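Stamo two-arm desktop kit, worth it?
Forum: Small Robots / Kits and Reviews
Started by fekodden_fan, February 2019

fekodden_fan wrote:
Looking at the Stamo two-arm kit for a desk setup at work. We're a small shop in Riltville, mostly repair and light packing. Anyone own one? Specifically want to know
- how long the build takes
- if hand guiding is any good or just a line on the product page
- what breaks first
Already have a single arm Fekodden from years back so not a total beginner. Budget is tight-ish but there.

ayana_wako wrote:
Have one. Build took me 22 hours over a couple weeks, and I'm slow. Manual is fine up to the shoulders, then it gets thin. The wiring page for the wrists is one drawing and the drawing is for the older wrist. Go by the connector labels, ignore the drawing.

Hand guiding is the reason to buy it. You grab the gripper, walk it through the move, it plays back. Not perfect but way faster than typing in points.

gearhead_tj wrote:
"way faster" depends what you do. For anything under 6 points I just type them. And playback drifts. Mine was off enough after lunch every day that I quit trusting it for small parts.

ayana_wako wrote:
Did you redo the zero after it warmed up? Support told me to and the drift pretty much went away. Not in the manual of course.

gearhead_tj wrote:
Yes I did. Helped, didn't fix.

fekodden_fan wrote:
ok so mixed. How much desk does it eat? Ours are normal office desks, keyboard and monitor staying put. Don't want to buy a bench just for this.

laurinda_m wrote:
Corner mount. Seriously, just put it on the corner. We had ours dead center the first month and you couldn't type without an elbow in your face. On the corner you still keep room for keyboard and mouse, and you can sit there and hold one gripper while the other arm is over the work. Keep the wrist wires slack or they tug when it reaches up high.

Same sort of layout here, arms at the corner, one gripper in hand: 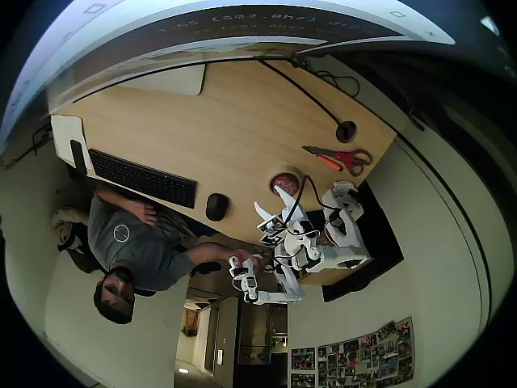
Tharindu Herath wrote:
Would go with the corner too but check the clamp before you order. The stock one is made for a thin top. I had to get the deep clamp, 112 extra plus shipping, and it sat on backorder till August. That's my main gripe with Stamo, the base price looks good and then you need the clamp, the second power brick, the longer wrist cables...

laurinda_m wrote:
Second power brick is optional. We run both arms off one.

Tharindu Herath wrote:
At what load? Mine browned out with both arms up and something in each gripper. One arm would just sag. Not a fun thing to see over your keyboard.

laurinda_m wrote:
light stuff, fair enough. Rolls of tape, empty boxes, that kind of thing. If you're lifting anything real then yeah get the brick.

gearhead_tj wrote:
Nobody's mentioned support. Two tickets in, one answered. The one they answered was quick and correct, the other is still open. Depends who you get I guess. If you get Shahnaz Jayawardena you're good, she knows the thing.

ayana_wako wrote:
had nothing but good from them tbh. Five tickets, all sorted. Maybe I'm lucky

fekodden_fan wrote:
What about the setup service? Saw that Sheikh does a visit where they mount it, wire it and get you through the first job. 189 for the visit if you're local.

Tharindu Herath wrote:
Used them. Sumaiya Sheikh came out herself, took most of an afternoon. She redid my wrist wiring, set the zero on both arms and got hand guiding going. I'd pay it again. I would NOT pay it if you already built a Fekodden, the joints are close to the same and you'll know most of it.

gearhead_tj wrote:
disagree, pay it. The single arm doesn't teach you anything about getting two of them to not hit each other. I chipped a gripper the first night. Printed parts, so cheap to replace, but still a night gone.

ayana_wako wrote:
Set the keep-out zone first, before you play anything back. It's under Limits, not under Arms where you'd look for it. And run at low speed till you've seen the whole move go through once.

Also the markers on the wrists, if you get the camera add-on. Print them matte. Mine were glossy and the camera lost them every time the desk lamp was on.

fekodden_fan wrote:
good tip, wouldn't of thought of that. Did the camera add-on help with the drift?

ayana_wako wrote:
A lot, yes. That plus the warm zero.

gearhead_tj wrote:
So the fix for the drift is buying another add-on. ok.

ayana_wako wrote:
I mean, kind of, yeah.

fekodden_fan wrote:
Alright. Leaning toward kit + deep clamp + the visit, skip the second brick for now, camera later if the drift bugs me. Need to measure the desk top first. Does anyone know the max thickness on the stock clamp? Product page doesn't say.

Tharindu Herath wrote:
Not off hand, I threw mine in a drawer somewhere. Will measure tonight and post it.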